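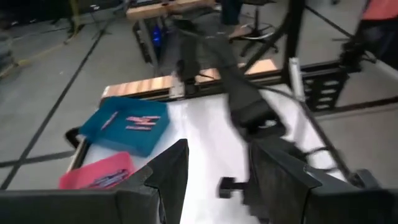 Fig. 3. Trays on the worktop.

November 18, 2022
By Mareike Harms

Section 3: Sorting the post and papers before you file them

By now you have bought the cabinet, put it where it will stay and discovered that the bottom drawer opens only as far as the radiator. Good. The cabinet is the easy part. This section deals with the heap.

The method was worked out by Edeltraud Meinecke, who ran the office at Oda for most of her working life and has never, to my knowledge, lost a receipt. I have lost several, and have added notes at the points where I lost them.

Before you start

You will need a clear table, some shallow trays, a pencil, a stapler and a bin. Trays in different colours are best. Labels fall off, but a blue tray goes on being blue. Do not buy a desktop sorting tower. I bought one called a Millameo, with 54 slots, and it now holds 54 things I can't find.

3.1 Emptying the heap

1. Gather all loose paper in the house and bring it to the table. Include the kitchen drawer. You know which one.

2. Take everything out of its envelope. Put the envelopes in the bin at once, unless a postmark matters to you or to the tax office.

3. Unfold each sheet and lay it face up. Do not read it.

Note: Step 3 is where most people stop for the day. A letter from 2009 about a boiler is surprisingly gripping at ten in the evening. Turn it over and carry on.

3.2 First sort

4. Choose one tray for papers that need something done: bills, forms, the letter from the dentist that is getting shorter with each reminder.

5. Choose another for papers that only need keeping. Insurance, guarantees, certificates and anything with a wax seal go in here.

6. Everything else goes in the bin, or through the shredder if it has an account number on it.

7. Work through the heap from the top. Each sheet gets one decision. If you pick up the same sheet a third time, it belongs in the keeping tray and you should be a little ashamed.

Caution: Do not start a tray for "miscellaneous". Dirk Heitmann started one in May as a temporary measure, and it has since been given its own shelf.

3.3 Second sort

8. Put the action tray to one side. It is tomorrow's misery and has no part in this section (see Section 5, "Paying people").

9. Divide the keeping tray by who sent the paper, then by year, newest on top. Sorting by subject sounds cleverer, but you will never remember whether you thought of the car as Transport or Regrets.

10. Staple sheets that belong together at the top left corner. Paper clips are fine for an afternoon. In a drawer they take hold of whatever is next door, and you end up filing your birth certificate under Gas.

11. Pencil the year in the top right corner of the first sheet.

Note: Frida Nørgaard uses pen and says it has never caused her any trouble. She also does crosswords in pen. Please yourself.

3.4 Into the cabinet

12. Make one hanging folder for each sender. Write the name as it appears on the letterhead, even if the firm has changed it twice. Our broadband supplier is Rastance these days but was Mirkuvton when we signed up, so the old folder has a slip in it saying "see Rastance".

13. Hang the folders in alphabetical order, front to back.

14. Close the drawer. If it will not close, take out the oldest third of the thickest folder and ask yourself some hard questions.

Caution: Open only one drawer at a time. A full cabinet with two drawers out will tip forward, and it is heavier than you are.

3.5 Keeping it up

15. Empty the action tray once a week. Soon-im Maeng does hers while the rice cooks, and has not paid a late fee in years.

16. Go through the folders once a year and throw out what has expired. The guarantee for a toaster you no longer own may go. So may its manual, in all fourteen languages.

Section 4 covers photographs, for which I recommend a second pot of tea.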